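Setura Developer Help
Category: Motion planning and control

Planner succeeds in the approach phase but reports a false collision after grasp

Asked by Lieven Verschueren

Our laboratory is preparing a desktop computer assembly task on a single arm with a parallel gripper. Parts are presented in a printed fixture tray to the left of the open case. The task sequence is written in Plastness, and trajectories are generated by the Setura planner.

The approach to each holder is planned without difficulty. Once the fingers close and the part is attached to the gripper in the planning model, the retreat is rejected with the message "start state in collision." The pair reported is always the attached part and the tray. The tray is loaded as a single mesh, and the part is represented by a box with 4 mm of padding on all sides.

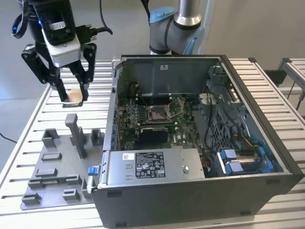
Work cell with the tray, the open case and a thin card held between the fingers.

A second arm is parked behind the computer. It is included in the model as a static obstacle and has not appeared in any collision report. Disabling collision checking for the tray allows the motion to proceed, but our safety procedure does not permit this for the full transfer. We would appreciate advice on the recommended configuration.

2 answers

Answer by Socorro Bedoya (accepted)

The padding is the likely source of the error. A part seated in a narrow holder has very little clearance, and a padded box will overlap the holder walls at the moment of attachment. The planner then evaluates the start state with the enlarged shape and rejects it before any search takes place. The approach is unaffected, as the part does not yet belong to the robot.

The following changes are recommended.

Set the padding of attached objects to zero at the time of attachment, and restore it after the retreat is complete. Padding is stored per object in Setura, so the margin on the arm links can remain as it is.

Divide the retreat into two segments. The first should be a straight Cartesian lift of 30 mm along the tool axis, with contact permitted only between the attached part and the holder from which it is taken. The second is the ordinary transfer toward the case, with all checks active.

Replace the single tray mesh with one collision object per holder, plus one for the base plate. Permission can then be granted for one holder by name, and the taller post will continue to be checked during the lift. With a single mesh, any exception applies to the whole tray.

Please also confirm that the exception is removed in the failure branch of the Plastness script. If the lift is aborted, the permission otherwise remains in force for the next request.

Answer by user benlow_cell

We had the same message in June. In our case it was the mesh. The exporter had filled the slots, so the holders were solid blocks to the planner. Turn on the collision geometry in the viewer and look. Convex hull import does this also. Changing the planner timeout made no difference for us.

Comment from Lieven Verschueren

Both answers applied. The slots had been closed by the convex hull option, and the padding produced the same error after the mesh was corrected. The tray has been divided into separate objects and the retreat is now accepted. The insertion motion will be raised as a separate question.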